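Lists > Tesum Homes > Small Rooms > November 2020 > Re: Side table by the round chair

From: Davina Gillies
To: small-rooms list
Date: Thursday, November 26, 2020
Subject: Re: Side table by the round chair

Cristóbal Riquelme wrote:

> Does anyone still have the notes on the little table at Kultamitz?
> I want to do the same in my front room. I have a lamp, a framed
> print and a tray, and whatever I do it looks like a jumble sale.
> Also is the cloth needed? Mine is always creased and I'd rather
> leave it off. The top is 90 cm each way.

Hello Cristóbal,

The notes went when the old server did, but I can tell you what I remember.

Ninety is plenty. Put the lamp at the back first and leave it there. Ours has an arm that bends over, so the light falls on the table and the base stays out of the way. The print goes near the lamp. We used the deer, in the small black frame, and it was Domenica who wanted it that close. I had it at the front to begin with and kept knocking it over with my sleeve.

The tray goes where you sit. Cup on the tray, and anything else that might drip. The brown box lives at the edge and takes pens, keys, the lamp instructions and so on. If it won't fit in the box it shouldn't be on the table.

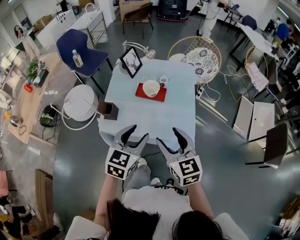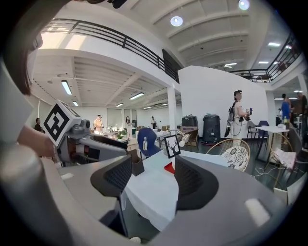

The table with the deer print and the lamp, and a round chair with its patterned cushion.

On the cloth, I would keep it. Without one every cup leaves a ring and the tray scrapes when you move it. Iron it, lay it while it is still warm, and let it hang over the sides. Any pale colour will do. I tried a dark one in June and it showed every crumb.

The chairs are a separate matter. The gold wire ones look nice but they are cold to sit on, so you need a cushion. They also collect things. Put one anywhere near a door and it will have papers or a jumper on it by teatime. The navy chair is the more comfortable if you mean to sit for a whole evening. I'd buy one of each.

Watch where your cables go. If the lamp plugs in behind the table, run the lead along the wall before you put the chairs back. I did it the other way round and had to move everything twice.

Randa asked last month what the lamp cost. I paid 41 at Sutter, without the bulb. I don't know if they still sell it.

If you send me the size of the room I can say whether a second side table would go in. I have a spare one you could collect.

Davina

3 comments

Randa Geagea: Thanks for the price. Sutter had none left when I rang but they are taking orders.

Cristóbal Riquelme: Ironed the cloth. It is better. Room is 374 by 290, so yes please to the side table.

Selina Schwaiger: Does the box have a lid? Mine hasn't and it fills with dust.

This site uses cookies to remember your list settings. Accept | Manage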